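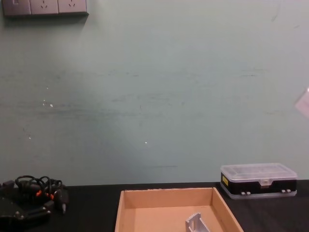
Tetsuya Amano wants to know whether bread that's gone properly hard is any use, or if it has to be caught while it's only a bit stale. Hard is fine, Tetsuya. Hard is better for crumbs. Soft-stale is better for pudding. Mould is the bin, the whole loaf, don't cut around it.

Right, what to do with old bread. Writing this quick before school pick-up so forgive the mess.

Sort it first

Tip the bread bag out on the bench and make two piles. Plain stuff (white, wholemeal, sourdough, rolls) in one. Anything with fruit or cheese or olives in the other. Plain makes crumbs. Fruit loaf makes pudding. Cheese and olive bread makes croutons and very good ones too.

I get a big sourdough from Fitzsimmons every Thursday and by Monday the end of it could hold a door open. So most of this is tested on sourdough. Supermarket sliced dries faster and browns faster. Watch it.

Crumbs

Oven at 120, fan on. Tear bread into chunks, crusts and all, single layer on a tray. 26 minutes in my oven, then switch off and leave the door shut until cold. If a chunk bends it isn't done, back it goes.

Blitz in short bursts. No food processor? Tea towel, rolling pin, bit of anger. Sieve if you want fine for schnitzel, keep the rough bits for the top of pasta bake.

Jar with a good lid. Has to be stone cold before the lid goes on or you'll get damp crumbs and then you'll get fluff. Mine keep a month in the pantry, longer in the freezer — and they don't clump, you can spoon them out straight from frozen.
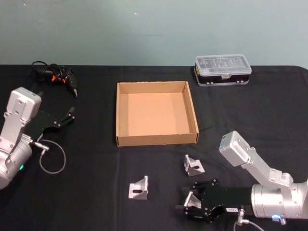
Bigger crumbs want a bit of fat before they go on anything. Spoon of butter or olive oil in a fry pan, crumbs in, keep stirring, they go from gold to burnt while you're looking for a plate. Salt at the end. Lemon zest if there's a lemon.

Croutons

Cut while the bread's still cuttable. Cubes as big as a dice. Toss with oil, salt, garlic if you like it (I use the powder, fresh burns). 180 till brown at the corners, turn them once. Don't crowd the tray or they steam.

They never last long here. Soup, salad, handfuls over the sink.

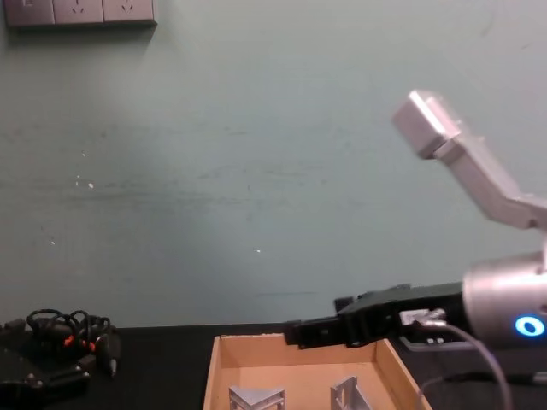 Black cables on the tabletop, outlet panel on the wall.

Bread and butter pudding

The big one. This is the version my aunty made for the Kitondale footy club nights, cut down for a normal household. I do it in an old Pledimero dish, the deep oval one, but any deep baking dish that takes a litre and a half with room to spare.

You need
Stale bread or fruit loaf, enough slices to fill the dish loosely
Butter, soft
1000 ml full cream milk
4 eggs
Half a cup of sugar
Vanilla, a good slosh
Handful of sultanas
Nutmeg

Butter the slices one side, cut into triangles. Overlap in the dish, points up, sultanas tucked in as you go. Not on top, they burn to little black bullets.

Whisk eggs, sugar and vanilla. Warm the milk till it steams, not boiling, and pour it slowly over the eggs whisking the whole time. Then over the bread. Push everything down with a fork and walk away for half an hour. Really do leave it. Hard sourdough needs the full time, sometimes a bit more, and if the crusts are still crunchy give them another push under.

Nutmeg on top. Dish goes in a roasting tin with hot water halfway up the sides. 160 fan, 45 minutes, start checking at 40. Wobble in the middle, set at teh edges. It firms up more on the bench.

Cream, custard or icecream. Cold for breakfast also.

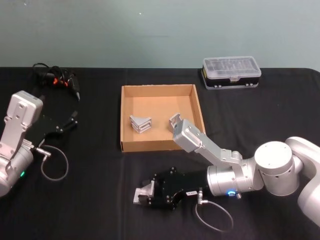
Cardboard tray with silver brackets in it.

Freezing for later

If you can't face any of this today, just freeze it. Slice first!! I've gone at a frozen loaf with a bread knife and I don't recomend it. Write on the bag what it is and what it's for — "crumbs" or "pudding" — or you'll have a drawer full of mystery ends like I did in August.

Frozen bread can go straight in the oven for crumbs, add five minutes. For pudding thaw it on a rack so the bottoms don't go soggy.

Rye I haven't tried in the pudding. If someone has, leave a comment and I'll add it in.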